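I'd been meaning to chat to the woman behind Sakimitz for ages, mostly because my sister won't let anyone else near her curtains. She runs the business out of a narrow shopfront behind the bakery, and she'd put the kettle on before I had my coat off.

Sakimitz does alterations, mending and the odd bit of upholstery. She started it 13 years ago with a second-hand Zerex machine, and she still uses it every day.

"It's loud and it smells a bit like toast," she told me. "I bought a newer one, a Zaugg, and I only use that for buttonholes. The old one goes through four layers of denim and doesn't complain!"

I asked what people bring in most. Jeans, she said, then school uniforms in January, then zips, zips and more zips. She charges nine dollars for a simple hem and hasn't put it up in two years, which her accountant isn't thrilled about.

"I know, I know. But if a hem costs more than the pants, they'll go in the bin. I'd hate that."

Her favourite job last winter was a grey wool coat that had belonged to a customer's grandfather (the lining was in ribbons). She matched the colour with an offcut from Grindov, the fabric wholesaler, and it took up to two weeks of evenings to get it sitting right. 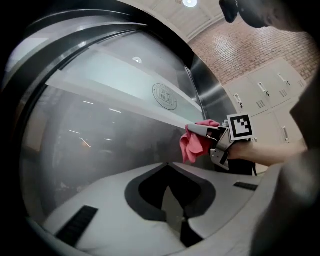 We got onto learning to sew, and she went quite pink talking about her beginners' nights. Everyone makes a cushion cover first, and everyone wants to skip the pressing.

"They think ironing is the boring bit. I tell them it's half the sewing - press every seam before you cross it with another one. They roll their eyes and then they come back and say their corners are square."

She reckons she'll add a second class in September if she can find more chairs. I've put my name down, and I'm bringing my own pins.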